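The Trincombe Bell

The man from Avine wanted 2990 for the bell and would not say who had owned it before.

"It rings by itself," he said. "The night before a death in the house."

Kavinda Talukder turned it over. It was a plain hand bell with a dent near the lip. "Whose house?"

"Any house it's in."

"And how many houses has it been in?"

The man said that was hard to know, and Kavinda wrote that down, as he wrote down most things people told him when they wanted money. He had been buying for the museum at Trincombe for nine years and had been offered two weeping saints and a chair that killed bishops. The chair had woodworm.

He offered 100. The man took it so quickly that Kavinda wished he had said fifty.

Dong-hyun Joo, who shared the office, would not have it on his side of the room.

"You don't believe in it," Kavinda said.

"No. Put it over there, though."

So it went on the shelf above the kettle, and October went by. The bell kept quiet. In the second week old Mrs Aguirre from the ticket desk died in her sleep, at home, four streets away, and Dong-hyun asked whether anybody had been in the building the night before.

"It's meant to be the house it's in," Kavinda said.

"She was here every day. She practically lived here."

"She lived in Ondar Street."
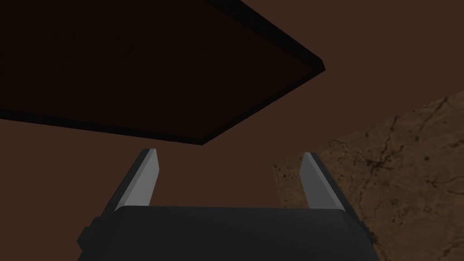 Dong-hyun let it drop, but he began leaving at five. Kavinda stayed on as usual, with the labels to finish and a letter from Avine to answer. The man had written to ask whether they were pleased with the bell, and whether they might care for a mirror.

He typed that the bell had done nothing at all. Then he read it back, and looked up at the shelf, and took out "at all".

The mirror, he wrote, would depend on the price.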